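Kiswood Arm Pair for Laundry Rooms
Two-arm set with grippers. Hire or buy. Page updated January 4, 2025

Short answer to the question we get most: can it do the washing yet? Bits of it. Getting clothes out of a bag and into a top loader, fair. Folding, no. Stain checking, no.

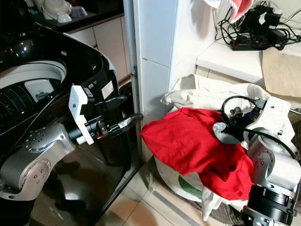
Kiswood pair at a top loader, right gripper on a red garment.

Soft things are the hard part. Plates keep their shape, a T-shirt doesnt. Expect slow work and the odd sock on the floor, and keep somebody in the room. Front loaders not supported, door catches are still a pain. Lid has to be open before you start.
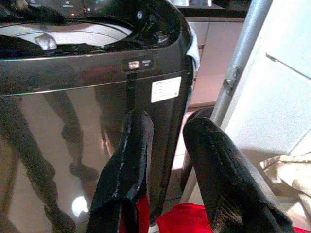 Finger pads wear. Spares come in packs of 200, order with the arms or seperately. Musel pads fit too, Trikoto ones don't.

Lifts up to 300 g per gripper in cloth mode. Wet towels are too heavy so unloading is still your job. Arboleda stand sold on its own, 598 plus delivery.

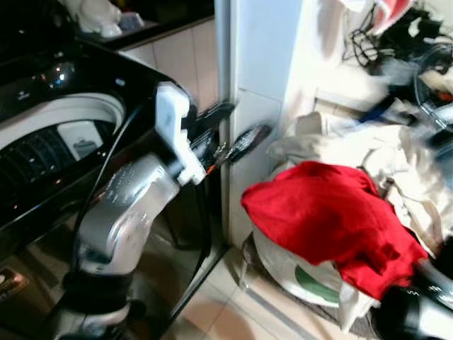 Clear the floor first, cables especially. Hire deposit 2000, back within the week if nothing's bent. Shop-floor version (bagging, sorting rags) due later in January, no price yet.

Questions on fit or room size: Gunnlaugur Hedegaard, sales desk. Send your washer's height and lid type.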